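Speaker notes: buying our first arm
Tiltden small shops meetup, 2023-10-05

Okay, hi. Wait for the coffee line to settle before I start. Say thanks to the people who stayed for the money talk (I know the welding demo next door is louder).

Who we are, quickly: Tiltden packs craft and hardware kits, little round parts mostly, caps and plugs and spacers, sorted by color into trays. We do 300 trays on a good day, all by hand. In May we finally got serious about buying an arm, and I got the job of putting the budget together because I was the one who kept complaining.

First mistake, and I want to own it: I asked for quotes before I knew what I was asking for. I got 2 quotes, one from Sedau and one from Aguirre, and I could not compare them at all. One had the gripper in the price, the other had it as an extra. One included training, the other had a line that just said "services." I stared at those two sheets for a whole afternoon!

So we backed up and did the simulation first. We paid for a short license of a package called Jarkach and built a very plain version of our sorting table in it. Pause here, next slide.
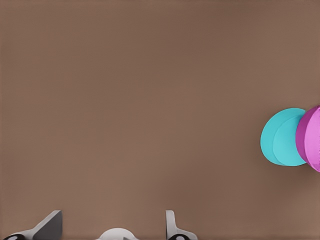
Reach is where I'd start if you are writing a budget, because reach decides the size of the arm and the size of the arm decides nearly everything else on the quote. I had been pricing as if every part would land right in front of the gripper, and parts don't behave like that. Look at the turquoise one and the pink one, way over on the right and touching each other, with the gripper fingers down at the bottom and all that bare table in between. Now you've got questions for the vendor. How far over can it go? Can the fingers get in when two parts are snug together, or do we need thinner fingers, and what do thinner fingers cost?

(If somebody asks about lighting, say we haven't modeled ours yet. Don't get pulled into it, I always do.)

Budget lines I forgot the first time around: the stand, spare finger pads, the guarding, an electrician, and the hours our own people spend learning the thing. I now keep 40 percent of the total for everything that isn't the arm. My boss hated that number. I'm leaving it in anyway.

Then timing. Ask for the delivery date in writing, and ask what happens to your deposit if it slips. We're holding our order until the second round of quotes is back, with both vendors answering the same list.

The list is one page and I brought copies. They're on the table by the door, take one, and scribble on it if I missed something. Questions!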